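February, after lunch

Glue notebook, hide glue and its enemies

Picked this up again after the shelf incident, in which the shelf stayed where it was and everything glued to it didn't. The job is still the same: find a glue for the chair repairs that holds through a damp winter and can be undone by whoever has to mend our mending. Every maker claims both. I have yet to meet a joint that agrees.

Four on the bench at present.

Lala. Liquid, comes in a squeezy bottle, smells faintly of a wet dog that has been to church. Easy to spread, long open time, no heating. I wanted to dislike it and can't, quite. Beech test blocks clamped overnight came apart in the wood, with the glue line still whole on most of them. Two failed early and both were the ones I did while on the telephone.

Terach. Pearls, soaked cold and then warmed. Strongest of the lot when fresh. By the second afternoon in the pot it had gone thin and brown and I could pull blocks apart by hand while holding a mug in the other. The tin says it can be reheated "repeatedly". I'd like to know how the tin defines that. Make small batches, throw the rest away, try not to think about the price.

Ji. Fish glue. Grabs quickly and is lovely on veneer. Hates damp. Left a block on the windowsill above the sink and it let go without being asked. Fine for a box that lives in a drawing room, no good for a kitchen chair in a house with children and soup.

Skostus. The modern one, "reversible with warm water". I put a joint in warm water. I put it in warmer water. After 19 minutes I put the kettle on for it and then, as the kettle was on, for myself. The joint was unmoved by either. Reversible with a saw, then.

Notes on the pot

The pot thermostat is a liar but a consistent one. It reads 11 degrees under the proper thermometer all the way up the dial, so set it low and trust the thermometer. I've written this on masking tape on the lid, where the last note to the same effect fell off. (Held on with Terach, day two.)

Whoever is scraping the brushes with the good chisel, please carry on being ashamed of yourself. There's an old table knife on the hook.

Damp test

Blocks have gone in the plastic crate with a tray of salt water and the lid taped down. Last winter's set had swelled so much that half the results were really about cheap beech, so this time all the blocks are from the same board, end grain sealed with wax. I make it 272 blocks over the whole series, counting last winter's, which is a lot of very small furniture with nowhere to sit.

Early look through the side of the crate: Lala fine, Terach fine, Ji sulking, Skostus smug. Leaving it shut until the end of the month. Last time I kept opening it to check on the damp and let the damp out.

One of the older chairs has come back with a back leg loose again. Our own repair, too, going by the colour of the squeeze-out. The tenon was never a proper fit and I filled the gap with glue and optimism. Glue is poor at filling gaps. Pad the tenon with a shaving, refit dry, and only then get the pot out.

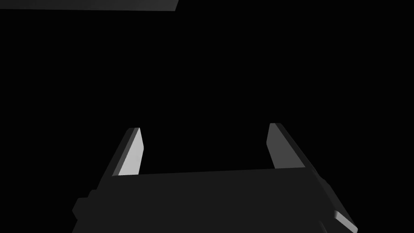

To do

Order more beech, same yard if they have it, and ask for one long board.

Cut the loose leg tenon back to clean wood. Old glue off with hot water and vinegar, and leave it on the rack overnight before fitting anything.

Try Lala with a pinch of urea for a longer open time. I'm told it works and that too much gives you a very nice syrup.

Find the lid for the Ji. It has been under a saucer since the start of the month and the saucer is now part of the jar.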